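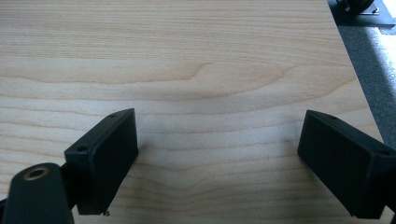 The tabletop, and my favorite bit of it: the wavy band of grain that climbs to a rounded peak and then flattens out to the right.

The Grilholm Table

Posted Monday, November 24, 2025
Filed under: Furniture, Dining room

Welcome to the table page! A few of you asked for this after I went on and on about it at Ekaette's birthday, so this is the gallery for the dining table, with more words than a gallery probably needs. Click for the big version, it's worth it for the stripes alone. I'll add more views once the room has some decent light in it (our dining room faces the neighbor's hedge, so that may be February).

About the grain

I've had people over who don't notice wood at all, and then they sit down at this table and ten minutes later they're following a line with one finger while somebody else is talking. I do it myself every morning. The color is a very pale blond, with cream and beige and light tan all running through it in soft bands, and the lines are so fine that from the kitchen doorway you mostly just see one light surface. You have to get up close.

The peak is what we call the hill. Mathias saw it first. I'd been sanding for two evenings by then with my face practically on the wood and somehow I'd missed it completely, and he walked in with his coat still on and said, "Oh, you've got a little hill there." So now it's the hill. Below the hill the grain goes back to tight, nearly parallel stripes, with a bit of a ripple in them, and my niece has decided that part is the lake. Fine by me!

Is it maple?

I don't know! It looks like maple to me. Gülizar Kahraman, who sold it to me, only had "blond table, solid, heavy" on the tag, and she'd gotten it out of a house clearance in Utevham along with a lot of lamps. Remo Plattner says maple. Veronika Pichler says birch and won't be moved. I've stopped asking people because everyone has an opinion and they're all different. If you can tell from the picture, leave me a comment, but please say how you can tell, I'd like to learn.

How it came home

I paid 89 for it, and I'd have paid more, so please don't tell Gülizar. The legs come off, thank goodness. We got the top into Remo's van on its edge with two quilts around it and drove the whole way from Utevham with me in the back holding it steady, which I don't recommend, and then we couldn't get it past the coat hooks in the hallway. The coat hooks came down. They're still down, if anyone wants to come and put them back up.

It has been called the Grilholm table ever since because that's the name penciled on the underside, in big loopy handwriting, next to what I think is a phone number with too few digits. I left the writing alone. I don't know if Grilholm was a person or a shop or a street. I like that it's there.

What I did to the top

When I bought it the top had a thick orangey varnish on it, quite shiny, a bit sticky in summer I imagine, and there were rings. So many rings. I'm a slow sander and I did nearly all of it by hand, because the one time I borrowed a machine I put a dip in a perfectly good shelf and I'm still upset about it.

I started coarse to get the varnish off, worked up through the middle papers over a week of evenings, and finished with 600, always going with the grain. I know plenty of people will tell you that's too fine before an oil. I tried a patch on the underside both ways and I liked the finer one under my hand, so that's what it got. Wipe off the dust between papers, all of it, then wipe again.

Then the oil. It's the clear Ruchti one, the kind that isn't supposed to turn yellow, and I put on three thin coats with an old T-shirt. I left each coat overnight with the window open a crack and everybody banned from the room. The second coat I put on too thick at one end and had to go back with a dry rag, swearing. After the third one it came out just how I'd hoped, smooth and matte with only a faint sheen to it. Veronika wanted me to go glossier. No!

Living with it

We've been eating at it for a good while now and it seats six without anybody getting a table leg in the knee. I'm much less fussy than I thought I'd be. Hot dishes go on a mat, and spills get wiped when somebody sees them. Red wine is allowed. Beets make me nervous, and I have been known to stand up and serve them from the counter.

Crumbs hardly show up on a top this pale, which I counted as a plus until I ran my arm across it. A damp cloth, then a dry one, going the same way as the stripes, and that's all the cleaning it gets. I plan to give it one fresh thin coat in February when nobody's visiting.

The chairs don't match, before anybody writes in. Two are from my old place in Skuvemley and the rest arrived one at a time. Ekaette thinks I should paint them all one dark color so the top stands out more, and she might be right, but that's a lot of spindles and I've only just gotten the sanding dust out of my ears.

A few things people have asked

Would I sell it? No, sorry.

Did I stain it? No stain, just the clear oil. The bands of color were all in there under the varnish.

Can I do yours? Also no, but you can borrow my sanding blocks, and I'll come over and drink your coffee while you work. Mathias has already taken me up on it, he's got a sideboard in much worse shape than this ever was, and if it turns out well I'll see if he'll let me put it up on its own page.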